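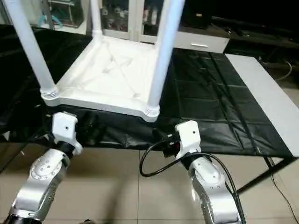 December 13, 2021

Cold in the shop again this morning, and I had my coat on until ten. Sanaa Bouzid wanted an answer by the end of today on whether the stool job can go on the list for February, and I had told her I would write down what I thought before I talked to anyone else. The stool is the white plastic one, square seat, thick tube legs that go into ribbed sockets at the corners. We work on it upside down on the table with the black plastic sheet under it, one arm to the left and one to the right, both grippers at the near edge of the seat. Upside down is Edin's idea and it is the right one. With the seat flat on the table there is nothing to tip over.

Edin Matić ran the morning and I kept the notebook. The job as we have it written is short. Hold the seat, fit a leg, push it home, move on to the next. A person does the whole stool while talking about something else. My mother-in-law put together two of them at our kitchen table last winter and never looked at the paper that came in the box.

The pushing is where I am still not happy. A leg can look seated and not be seated. When I do it by hand I feel a small give and then a stop, and I know. The arms have a number for that, and Edin watches the number, and he says it is enough. I asked him if he would sit on a stool that was passed only by the number. He said yes. Then he leaned on it with his hand first.

Things I wrote down so I don't forget them:

- Sheet creases. Where the sheet was folded it has a grid in it, and it is shiny. I would like a dull one. Ask Ngân if Dela still carries the cloth kind.
- The cable at the right wrist has a lot of slack in it. Edin says it needs the slack for the far turns. I would still tie it once, halfway up.
- Grippers are fine on the seat edge. They are not so good on a round leg. Different pads, maybe.
- Write the order of the legs on the wall, back ones first, so that everybody does it the same way.

Lunch was soup from Đinh. Vy Trịnh came down from the office and ate with us, and we got into the usual argument. She reads everything and she had read that there will be a machine folding laundry in every house before her daughter finishes school. Her daughter is seven. I said I would be glad to see one that could empty my dishwasher without my having to load it a special way. Vy said people load dishwashers a special way already, for the dishwasher, and nobody complains. I had to think about that. She is right that we changed our plates for it. My grandmother's gold-rimmed ones have been in a cupboard since we moved.

So part of the question is how much I am willing to rearrange. In the shop I will rearrange almost anything. I can put every seat in the same place, facing the same way, and keep the legs in a rack. At home I would not. The stool at home is wherever Toàn left it, usually with a jacket on it.

Toàn does not think any of this is worth the electricity. He came by at 2 to drop off the keys and watched for a while with his arms folded. He asked what the whole setup cost per stool, and I gave him the figure from Hilloma's order, 2,668 stools, and said that if the arms did only the holding and a person did the pushing, we would still save a pair of sore hands. He said to hire a second person. Ngân told him that we had tried to hire a second person since spring. He had no answer to that but he didn't agree either. They drove home together, so I suppose they went on with it in the car.

What I think, and what I will tell Sanaa tomorrow:

Holding, yes. I would put that on the list for February with no worry. Turning the seat over and setting it down in the right place, probably, after more practice. Pushing the legs in and being sure of it, not yet. I want to see 36 in a row where I check each one by hand afterward and find nothing. If one leg is off, we start the 36 over. Edin thinks that is too strict. I told him it is my name on the slip that goes in the Hilloma boxes.

I don't think the chores at home are close. I may be wrong, and I was wrong about the floor scrubber at Dratham, which I said would be in a closet in a month and which they still use every night.

Swept up, turned off the heater, locked up a little after six. Need milk, and a new pen for the notebook. Call Sanaa before nine, she has the dentist after.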